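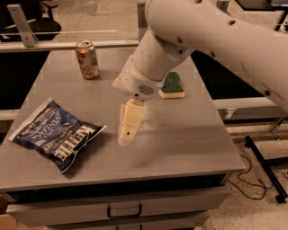 Filed under: Student Work > Materials & Everyday Objects

What's Left on the Bench — project report, group 2

Prunmont Technical College, intro to materials

We picked break-time stuff. Can, sponge, chip bag. The assignment said everyday objects, one shared surface, compare how they hold up and how they clean up. Other groups did tools or shoes. Ours was cheaper.

Setup

Gray steel bench in the back lab, flat top, already scratched when we got it. Three things at a time and no more, otherwise we lost track of what touched what. Chips (salt and vinegar, kettle style), one drink can, one kitchen sponge, green scouring side and yellow foam side. Budget was tiny and mostly went on chips.

The can

Aluminum. Thin wall, stiffer at the lid and base. Stands up fine on the steel, slides if you bump the bench. We pressed on the side with a thumb, full and then empty. Full one hardly gives. Empty one dents right away and the dent stays. Expected that, but wrote it down anyway.

Rings — a cold can leaves a water ring on the steel. Wipes off easy. A sticky one (spilled drink, left over lunch) does not.

The bag

Hardest one to say anything clean about. Crumples, and doesn't go flat again. We flattened it by hand, put a textbook on it for the afternoon, took the book off and the creases were all still there. We wanted to test the layers, but we didn't have a way to seperate them without tearing the whole thing. The handout from Keskinen (the supplier for the lab kits) has a section on films, didn't help much with this.

Also crumbs. Salt and oil get on the bench and make a pale smear when you wipe it dry. Took us a while to work out it was us making it worse.

The sponge

Two sides, two jobs. Foam picks up water, green pad scrubs. Tested both on dried drink and on chip grease.

- Foam, water only: drink gone, grease just moved around
- Green pad, water only: both mostly gone, but fine scratches after
- Foam plus dish soap: best result, no new scratches we could see

So use the foam and soap. The pad is faster but on a matte top you can see where it has been, if the light is low. We tried grit paper for comparison, 3000 and then 4000. Both left a shinier patch. Don't do this on the real bench, we used a scrap plate.

Problems

Scale drifted. First set of weights thrown out, had to redo them in February. The Plisto sheet we logged in lost a column and we only noticed at the end, more than 660 rows in, so the foam numbers are from the notebook. Those are the ones in the appendix. Should of made a backup.

The steel also isn't the same all over. Front edge gets more use and cleans up differently from the back. Next time mark out squares first and rotate the objects through them.

Result

Can is the easiest to deal with, bag the worst, sponge depends which way up it is. Grease is the real problem, and dry wiping spreads it. Appendix has the tables. Photos of the scrap plate still to be added.

Related projects

Paper cups vs. ceramic, heat loss by the minute
Kuser hinge test, first semester
Which tape sticks to steel?
Lunchbox lids — a wear study

Contact the lab office | © Prunmont Technical College | Back to top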